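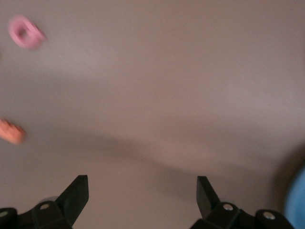

Nilla started as a phone course for front desk staff at small hotels. The head of training at Sekodus, the company behind it, says the first version was too long.

"We had 197 lessons and people quit in the second week," she says. "We cut it to 115 and put the check-in material first."

The course now has 2000 learners, most of them on night shifts. Baster, a group of roadside inns, signed up 800 employees in May and asked for a separate unit on late arrivals and overbooking.

"They wrote half of that unit themselves," she says. "Their managers sent us real complaints – the names were taken out – and we turned them into practice calls."

Hotels pay per employee, and the learner pays nothing. A Spanish version is being tested at the Alhassan hotels. She expects it to take longer than the English one did.

"The phone scripts don't translate line by line. We're recording them again."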